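Ellatow Community Help > Home > Laundry

Front loader smells musty and leaves gray smears on towels

Posted by bogdan_upstairs

Hi all, hoping somebody can set me straight before I spend money on this. We moved into a rental in July and it came with a front-loading washer, white, Chinese lettering on the front, and no manual anywhere in the apartment. I've been getting by with a translation app for the program names and that part is fine. It washes, it spins, it drains.

The trouble is the smell. Towels come out smelling like a basement, and every few loads there's a gray greasy smear on something light colored. I tried running it hot with nothing in it and that helped for maybe two washes. Then I bought a bottle of Woteo drum cleaner at the hardware store, followed the back of the bottle, and same thing again - better for a few days and then right back to basement.
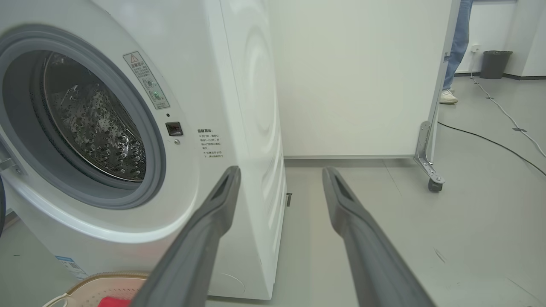

I've wiped the thick rubber ring around the door opening, at least the part I can get at without pulling on it. I'm nervous about yanking on it because I don't want to tear it and lose my deposit. Is it supposed to be pulled back? And is there a filter on these things I should be looking for? My last washer was a top loader and the only thing I ever cleaned on it was the lid.

Other things that might matter: I use liquid detergent, probably too much of it, and fabric softener on the towels. Mostly cold washes. The washer is in a little closet off the bathroom and I shut the door after every load so the cat doesn't get in there.

Thanks in advance!

3 replies

suds_and_duds

Okay, you listed pretty much everything I used to do, so welcome to the club! Yes, pull the rubber back. It's called the gasket or the boot and it's a lot tougher than it looks. Use your fingers, no screwdrivers or butter knives, and fold the inner lip toward you a little at a time. Start at the bottom because that's where the water sits. The first time I did mine I found a baby sock, a hair tie and a layer of gray slime that I would rather not talk about.

What worked for me was an old rag with warm water and a drop of dish soap, all the way around inside the fold, then a dry rag after it. For the black spots that wouldn't budge I laid a cloth soaked in diluted bleach along the bottom of the fold and left it 18 minutes (I set a timer for 20 and got impatient). Gloves on, fan on, and do NOT mix it with vinegar. Rinse with plain water and run an empty cycle before you put clothes in.

Then the softener. Stop using it, at least for a month. It leaves a waxy film on everything and that's my best guess for your smears. My towels were scratchy for a week or so and then they were fine. And cut the detergent way down. I use 2 tablespoons for a normal load and the clothes are just as clean.

Last thing, the door. I know about cats, I have two, but the drum needs air. I leave the washer door open a couple of inches and shut the closet instead. Always look inside before you start a load though, every single time, even if you're sure where the cat is.

taladmont_tenant

just get a new one, front loaders all stink. my building in Taladmont switched to top loaders and no more complaints

rinse_hold

I wouldn't buy anything yet, and in a rental the washer is the landlord's to replace anyway.

On the filter: most front loaders have a drain pump filter, usually low on the front behind a small cover or a kick panel, but I can't promise where yours is. Look along the bottom edge for a round or square outline. If you find one, unplug the machine first and put down a baking tray and more towels than you think you'll need. Some have a little drain hose next to the cap and some just let go all over the floor when you loosen it, so turn the cap slowly and be ready to close it again. Don't do it right after a hot wash.

If there's a cover but it won't come off with gentle pressure, stop and call the landlord. I forced mine once and snapped a tab, and the replacement panel took 6 weeks to show up.

Also pull out the detergent drawer and wash it in the sink. Look up into the slot it came out of with a flashlight. Mine was black in there, and I'd been cleaning the drum over and over wondering why the smell kept coming back.

One warm wash a week for the towels helps too. All cold all the time plus softener is pretty much how you grow the stuff.

bogdan_upstairs

Update for anyone who finds this later. Did the gasket on Tuesday night. Found 5 coins, a guitar pick (I don't play guitar) and plenty of slime. The drawer was disgusting as well. No softener since then and the last load of towels smelled like nothing at all, which I'll take. Haven't been brave enough to try the filter yet, I want to ask the landlord first. Closet stays shut, washer door stays open, cat is annoyed.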